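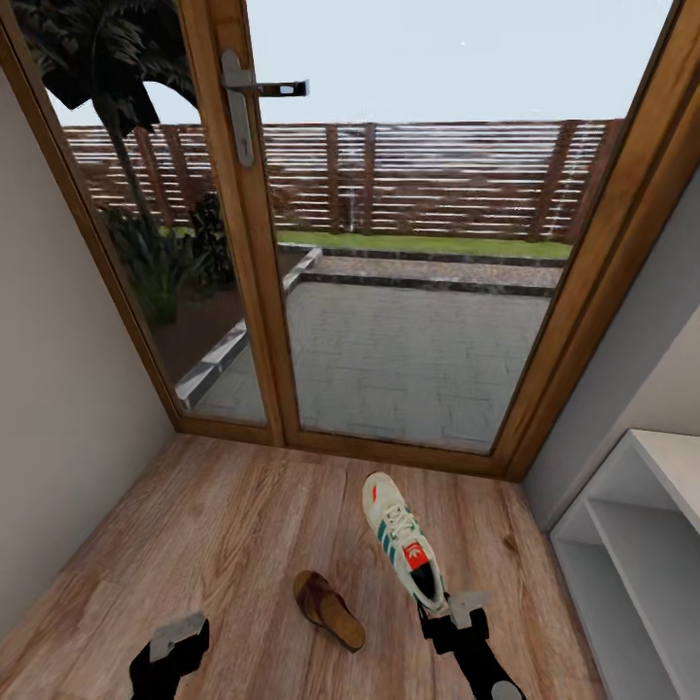 Gayan Pramanik | Stevport | October 14, 2019

Week 4 of the shoe-tidying task, and I finally know why our robot kept letting go. In simulation the job is simple - pick up whatever is lying by the garden door and put it in the white shelving. The right gripper takes a trainer by the heel, which I still think is the best place to hold it.

I ran it 200 times and it dropped the shoe in 20 of them, always on the turn towards the shelf. I blamed friction first and wasted two evenings on it (sorry, Mujić, for all the messages!). Then I plotted the finger force and saw it dip to zero for 8 time steps whenever the left arm started moving as well. Both arms were writing to the same command slot, so the left one's "open" was reaching the right hand. My bug, my copy and paste.

Each arm has its own slot now. I haven't rerun the full set yet, and the flip-flop is still a problem - the planner wants to grab it by the thong strap.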